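Rapport d'avancement – projet Etesska, traduction et édition des contes des trois vallées
À l'attention de la fondation Grinby
Période couverte : de l'automne à la fin mars

Chère équipe de la fondation,

Nous voilà à mi-parcours, et je commence ce rapport avec une vraie joie, parce que la collecte a dépassé ce que nous espérions en déposant le dossier ! Vingt-neuf contes ont été enregistrés, transcrits et relus. Neuf d'entre eux n'avaient jamais été notés par écrit, du moins dans les fonds que nous avons pu dépouiller. Le comité de lecture les a reçus en février et les premiers retours sont très encourageants.

Collecte

Les séances d'enregistrement ont eu lieu chez les conteurs, l'après-midi le plus souvent, et parfois jusque tard le soir quand une histoire en appelait une autre (cela arrive presque toujours). Mutua Mussa a mené la plupart des entretiens. Il a pris l'habitude de laisser tourner l'enregistreur après la fin officielle du conte, et c'est là que viennent les variantes, les corrections, les « ma tante disait autrement ». Le conte du meunier sourd existe ainsi en trois versions, dont une où le meunier ne retrouve jamais sa fille. Nous tenons à la publier telle quelle.

Une difficulté, tout de même : dans la vallée haute, deux conteuses n'ont pas souhaité être enregistrées. Elles ont accepté une prise de notes à la main, relue avec elles la semaine suivante. Le texte est plus court, plus sec aussi, mais il a une allure magnifique à voix haute. 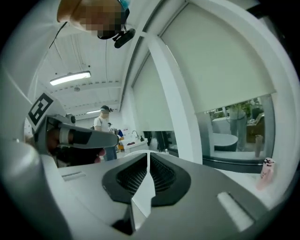 Pour la transcription, nous avons retenu une graphie simple, proche de l'usage scolaire, avec les tournures locales conservées et expliquées en marge. Le glossaire compte aujourd'hui quarante-trois entrées. Il grossira encore, car le vocabulaire du moulin et celui des foins reviennent dans presque tous les récits, souvent avec des sens qui glissent d'un village à l'autre. Le mot « tournière », par exemple, désigne tantôt le bord du champ, tantôt la femme qui y attend. Nous avons passé une matinée entière là-dessus, et quelle matinée !

Traduction

La traduction anglaise avance bien. Muireann McGrath a rendu six contes complets, accompagnés de notes généreuses sur les refrains et les formules d'ouverture. Son choix de garder les formules dans la langue d'origine, avec la traduction en regard, a convaincu tout le monde dès la première lecture publique. Les auditeurs les répétaient sans les comprendre, comme des enfants.

Le point qui nous occupe encore est le temps du récit. Nos conteurs passent du passé au présent au milieu d'une phrase, à l'instant où le danger arrive, puis reviennent en arrière sans prévenir. À l'oral c'est saisissant. Sur la page, en anglais, cela peut passer pour une négligence. J'avais proposé de tout mettre au passé dans un premier jet, pour voir, et j'ai fait circuler ce jet avec l'original.

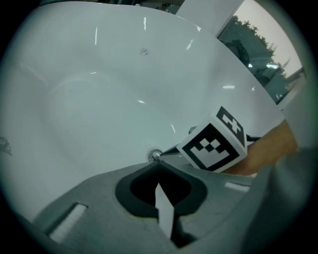 Muireann McGrath a répondu le soir même qu'elle n'en voulait pas. Au passé, écrit-elle, le loup est déjà reparti avant d'être entré, et le lecteur n'a plus aucune raison de retenir son souffle. Elle demande que les bascules soient gardées partout où la voix change sur l'enregistrement, quitte à les signaler une fois pour toutes dans l'avant-propos.

Nous l'avons suivie. Cela impose de réécouter chaque bande pendant la révision, un travail lent mais que toute l'équipe fait avec plaisir. Mutua s'en charge pour la vallée basse, moi pour les deux autres.

Fabrication du livre

L'imprimerie Pawłowska nous a remis deux maquettes. La première, en petit format, tient dans une poche de manteau et nous plaît énormément. La seconde laisse plus de place aux notes marginales. Après discussion, nous penchons pour le petit format avec les notes en fin de conte, à condition que la marge intérieure soit un peu élargie. Un nouvel essai sur papier ivoire est en cours. Le caractère choisi est bien lisible pour les lecteurs âgés, point auquel plusieurs conteurs étaient très attachés, et ils ont eu raison d'insister.

Les enregistrements seront écoutables sur la plateforme Leltell, avec l'accord écrit de chaque conteur. Tous les accords sont signés, sauf un, qui dépend d'une famille dispersée entre trois pays. Nous attendons une dernière lettre.

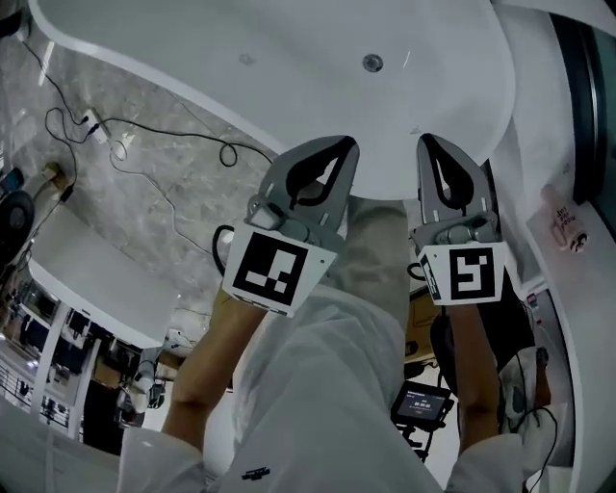 Côté calendrier, la relecture complète du texte français se termine au printemps, et la mise en page commence dans la foulée. Nous avons pris du retard sur l'index des motifs. Il avait été pensé pour des spécialistes, et les bibliothécaires à qui nous l'avons montré nous ont demandé quelque chose de plus simple : les bêtes, les métiers, les lieux, les saisons. Nous le refaisons donc dans cet esprit, et je crois que les enseignants y trouveront aussi leur compte.

Budget

Les dépenses suivent le prévisionnel. Les déplacements ont coûté un peu moins que prévu grâce aux conteurs qui ont logé l'équipe (et qui l'ont nourrie, abondamment). Nous souhaiterions reporter ce reliquat sur les séances de réécoute, qui n'étaient pas inscrites au dossier initial. Le tableau détaillé est joint, avec les justificatifs classés par vallée.

Prochaines étapes

– Envoi des contes restants à la traduction, par petits lots, en commençant par les récits d'hiver.
– Choix définitif du papier et validation de la couverture avec l'imprimerie.
– Deux veillées publiques de lecture, l'une à la bibliothèque, l'autre dans l'ancienne école de la vallée haute. Les deux conteuses qui avaient refusé l'enregistreur ont proposé d'y venir raconter elles-mêmes, et nous en sommes ravis !

Si la fondation souhaite envoyer quelqu'un à l'une des veillées, elles commencent à 19 heures et il y aura de la soupe. Pour le report du reliquat, il nous faudrait une réponse avant l'envoi du prochain lot à la traduction.

Avec toute notre gratitude,
L'équipe du projet Etesska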